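The Thursday Night Robot Club

How a room full of beginners at Stullari spent a semester teaching a gripper to clear the table

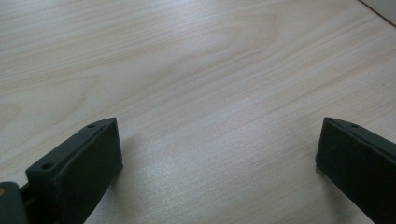
I signed up for the robot club at Stullari because my neighbor's kid was in it and I needed a reason to get out of the house on Thursday nights. I had some vague idea I might write about it. What I didn't plan on was caring so much whether a pair of plastic fingers could pick up a teaspoon.

Stullari, if you've never been, is a community workshop in what used to be a carpet showroom. There's a pottery room, a bike bench, a sewing corner with the best light in the building (the sewing people got there first and they are not giving it up), and at the back, the long room where the robot club meets. Members range from eighth graders to a couple of retirees. I'm somewhere in the middle, and I was easily the worst at math.

Every year the club picks one project and enters it in the Vinico, a regional meet for amateur and student teams. The Vinico has races and sumo matches and all the loud stuff, but our club always goes for the household event, where your robot has to do some ordinary chore on an ordinary table. This year's chore was clearing up after breakfast. Six items, one tray, and a time limit of 300 seconds.

Five minutes to move six things! I remember laughing when I read the rule sheet. I could do that with my elbows.

Well. I stopped laughing around the second week.

The part I hadn't understood is how much of a chore like this comes down to showing the robot what you mean. Our team didn't write out instructions for every move. We collected demonstrations, which means a person holds a gripper in one hand, with a camera riding along on it, and does the job over and over while the camera records. Reach, close, lift, carry, let go. Then you do it again with the cup turned a little. Then again with the spoon on the other side. Later on all those recordings get fed to a program that tries to work out what you were up to, and the arm has a go at it.

We called our handheld gripper the Duser, after a street one of the teenagers used to live on. (I asked why. I got a shrug.) The fingers on it were our own doing, and we went through a lot of versions. The first set was too slick. The second set had a ridge that caught on napkins. There was one pair that worked beautifully on everything except the spoon, and the spoon counted for as much as anything else, so back we went to the drawing program.

You'd be amazed how long people can talk about fingers. Should the tips be square or cut at a slant? How wide should they open? Wide is great for a cereal bowl and miserable for a spoon, because you spend half your time squeezing in from way out there. We had one whole evening that was nothing but this, with a pizza getting cold on the filing cabinet, and I enjoyed it more than most parties I've been to.

My first recording session was humbling. I figured I'd be good at it. I've been clearing breakfast tables my entire adult life! But your hand knows a thousand little things that a two-fingered gripper doesn't let you do. You can't hook a cup with your pinky. You can't sweep a spoon to the edge with the side of your palm and catch it. I kept twisting my wrist into shapes that made the older members wince, and I kept rushing, and when we played back the footage it looked like somebody trying to swat a fly.

"Slower," the kids told me. "And come in from above." So I slowed down and came in from above, and by the end of the night I had maybe a dozen takes that were worth keeping.

The playback is its own kind of education, by the way. From the gripper's side you notice things you'd never notice standing up. You see how the shadow of a finger lands on the table a moment before the finger does. You see how much bare tabletop there is between one thing and the next. I went home and ate my toast differently, which my family found pretty annoying.

By the last week before the meet we had 1179 recordings in the folder. Then came the sorting, and I'd like to put in a word for the sorting, since it's the least glamorous job in the club and I ended up doing a lot of it. You sit down with a laptop and a bag of pretzels and you watch every take. If the cup got dropped, out it goes. If somebody bumped the table, out. If somebody sneezed halfway through the carry (me, twice), out. We argued over the borderline ones. Is a wobbly carry a bad carry, or is it a useful lesson in wobbling? We had members on both sides and voices were raised, in a friendly way. When we finished there were 937 left.

Training took most of a weekend on a borrowed computer with a fan like a hair dryer. Then we gathered to see what the arm had made of us.

On its first try it went straight for the bowl, closed on thin air a good two inches to the left, and carried nothing at all, very carefully, to the tray. It set the nothing down. It went back for more nothing. The room was howling. One of the eighth graders laughed so hard she had to go sit with the sewing people.

The fix was small and dull, a setting for the camera angle that had been typed in backward. Once that was sorted out the arm got the bowl, then the cup. It was slow and oddly polite, and it had a funny little pause before each lift that I recognized with horror as mine. I always stop for a second before I pick up a cup. I never knew that about myself. Now there's a robot that does it too.

The Vinico was held in the gym at Wieser, the technical college across the river, and if you've only seen robot contests on television I'd urge you to go to a local one. It's noisy and badly signposted and smells of popcorn and solder. Teams borrow from each other constantly. I saw a kid in a cape hand over her last good battery to the team she was about to race. Our neighbors in the household event had a robot on wheels that kept apologizing in a recorded voice, and I'd have given them a prize for that alone.

We got two runs. On the first one the arm cleared four of the items and then spent the rest of its time hunting for the spoon, which was right there, shining away under the gym lights. I think every person in our club was leaning to the right, trying to steer it with our shoulders. Time ran out with the gripper hovering just past the handle.

Between runs there was a huddle. Somebody suspected glare, so we asked the judges if we could turn our table a quarter of the way around, and they checked the rule sheet and said sure. Second run: bowl, cup, plate, juice glass, napkin. Then the pause (my pause!), and then down it went and up came the spoon, swinging a bit, all the way over to the tray.

It landed half on the rim. The judges crouched to look at it from a couple of angles, talked it over, and gave it to us. We came in fourth. I have never in my life been so happy about fourth place, and I yelled loud enough that I lost my voice until Saturday.

The club starts up again in August with a new chore, and the rumor is laundry. Matching socks, possibly folding. The fingers are going to need a complete rethink for cloth, and there's already a disagreement brewing about whether to make the tips softer or just thinner. I'm on the thinner side, for what it's worth, and I've been practicing on dish towels with a pair of salad tongs.

If you're near Stullari and any of this sounds like fun, come by on a Thursday around seven. You don't need to know anything. Bring pretzels, though, because we go through a lot of them during the sorting.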